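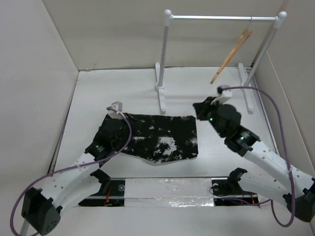 Siyabonga Hendricks thinks I leave the cloth too long in the bleach bath, and that the grey halo at the edges comes from this and from nothing else. He wrote it in the margin of my last page. I do not fully agree, but I will test it.

13 November 2024

Discharge tests on black cotton, continued. Bath made fresh this morning with 900 ml of cold water. Folded dry, tied with string, two pieces from the Teltdale roll and two from the Skonia roll. Seven minutes for the first pair, four for the second. Then rinse, neutralise, rinse again.
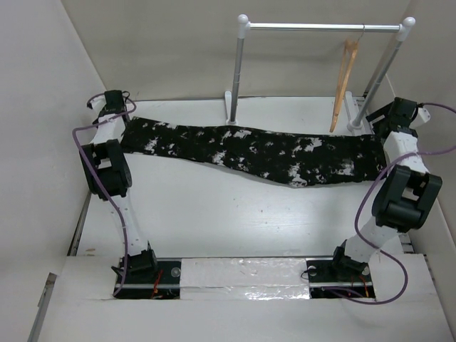 The Teltdale black goes to orange first and only later to a cream colour. The Skonia black passes quickly through brown and stays there. So the dye is not the same, even if both labels say reactive black. I should have checked this in February, before we ordered the second roll.

Halo: present on the seven-minute pieces, weaker on the others. One point for Siyabonga. But the string was also less tight on those — my hands were cold — so I can not separate the two causes yet.

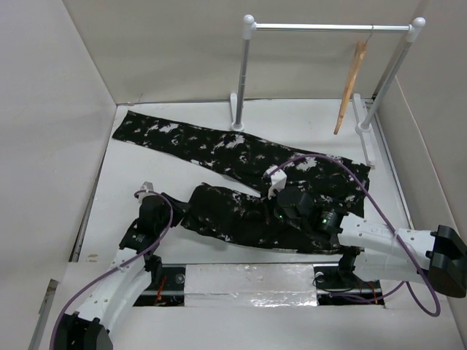
For the next round I keep the time at four minutes and change only the string. Engelbrecht has waxed thread which does not swell in water, I will ask for a few metres. The Flukico neutraliser is nearly finished and the lid does not close well any more, please do not leave it near the sink.

Still to do: rub test on all four pieces, label the bags.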